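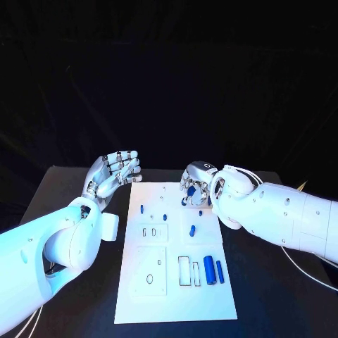 Budgeting for a two-arm setup with hands: what am I forgetting?

Hello everyone, and thank you in advance for your patience with a long post. I've been asked to put together next year's equipment request for our small training lab, and it's due in November. We want a bench with two arms and jointed hands for peg-and-hole practice. I have a quote from Hosidik for the arms and hands, with 15 weeks' delivery, and one from Ceteck for the pegboards at $169 a board. What I don't have is any feeling for all the little things in between. If you've been through this, what did you leave off your list and regret?
Touran Bakhtiari

Answer 1 (accepted)

Hi Touran, what a nice project to be planning! I went through this two years ago and the arms were the easy part, really. Put down a line for spare pegs, more than you think, in every size your board takes. The thin ones roll off and you find them in spring. Then cables. Ours run along the tabletop and over the wrists, and I'd budget for clips, sleeves and a full spare set. 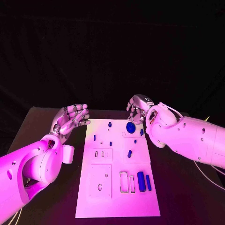

I'd also set money aside for a plain dark curtain and decent lights, which came to $94 for us, secondhand. Ask Hosidik in writing what a single replacement finger costs, and whether you can fit it yourself or have to ship the whole hand back (we had to ship, and lost most of a month). And please buy 3 boards if you can stretch to it, so you aren't stuck when one is away getting a new plate.

Answer 2

Get a second quote. Hassanpour does service contracts too.

Answer 3

Agree with the first answer except on the contract, which I'd take for year one only. Also measure your table before you order! We bought a Nukier bench that was too shallow for the board with both arms mounted, and it now holds the printer.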